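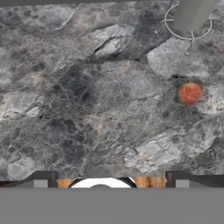 About Joltus

Joltus tests whether robot arms can do kitchen and shop-floor chores without a person standing by. We are a team of 6 based in Jirkcombe. Nikola Krajewska runs simulation and Yamila Ocampo runs the hardware lab.

Our work starts in software. A task such as picking up a small round item from a countertop is run in a rendered kitchen first, with changes to lighting, surface pattern and object position. Policies that pass go to Furow, our bench arm with a parallel gripper.

The current task list has 22 chores. As of 13 May 2021 we had logged 3574 simulated trials, and 2 chores had met our standard for unattended use on the bench: moving a single item to a bin and closing a drawer. Wiping, folding and loading a dishwasher had not. Most failures come from poor grasp placement, followed by objects that roll on contact.

We publish failure rates along with successes. Karras, our trial logging tool, is available to partner labs on request.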